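Old computers, second life: a talk with Martim Bragança
Sep 6, 2020

Martim Bragança repairs used office computers in a small workshop in Plovorton. I visited him to ask how he works.

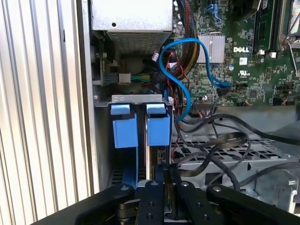

"First I only look"

Bragança opens every desktop before he connects it to the power. "People want to press the button immediately," he told me. "I prefer to look first -- at the cables, the connectors, the dust in the vents."

With a Dell board, he starts near the heatsink and then follows the blue SATA cable to see that it sits well in the motherboard. "A cable can look fine and still be half out. I push each one with my thumb."

The power supply he leaves for later. He has a box with 20 spare ones, but he does not like to change a part without a test. "My old boss at Torres changed everything at once, and after that he did not know what was the problem."

What customers pay

He began in November with 10 machines from an office that was closing. Most of them went to students. He never asks a high price, and cleaning is included.

"The memory is what I change most," he said. "It is easy to reach, and the customer feels the difference the same day."

I asked if he would like a bigger place. He thought for a while. "A bigger table, yes -- the room is enough for me."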